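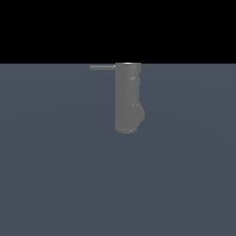

4.2 Daytime drowsiness and the evening dose

2 min read

The claim that moving an allergy tablet from morning to evening removes next-day drowsiness rests almost wholly on the Arriaga cohort. We think it is weaker than its frequent citation suggests. The cohort enrolled 419 adults, of whom 273 returned a complete sleep diary. The published analysis treats the missing diaries as if they had been lost at random. We doubt this. People who feel groggy in the morning are poor candidates for filling in a form at breakfast, and if they dropped out more often, the evening group would look better than it was.

The diary itself raises a second problem. Drowsiness was scored once a day, at 9 a.m., on a single five-point scale. For those on the evening dose, this is many hours after the tablet. For those on the morning dose, it falls soon after it. The two groups were therefore asked the same question at different points in the life of the drug, and a gap between them is what one would expect even if total drowsiness over the day were equal. 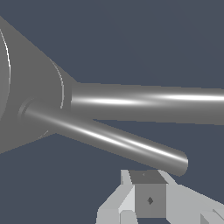

The Dristside trial was meant to settle the matter and is often described as a replication. It enrolled 128 adults and followed them for 30 days, but it used a different tablet, allowed coffee without recording it, and replaced the morning score with a weekly phone call. The curve in Figure 2 of that report, which drops steeply in the first week, is drawn through four points per group. No error bars are given. A shape that smooth should have prompted more questions than it did.

Reanalysis has been limited. The Wenulora registry holds pharmacy records but no measure of alertness, so it can say who changed the time of their dose and nothing on whether they felt any better for it. Some authors take the change itself as a sign of benefit. Patients change dose times for many reasons, including work shifts and plain forgetfulness, and we give this line of evidence no weight in the Sirow review tables.

The evening dose may still help some patients. On the data at hand we cannot say which ones, or by how much, and we have graded the evidence as low.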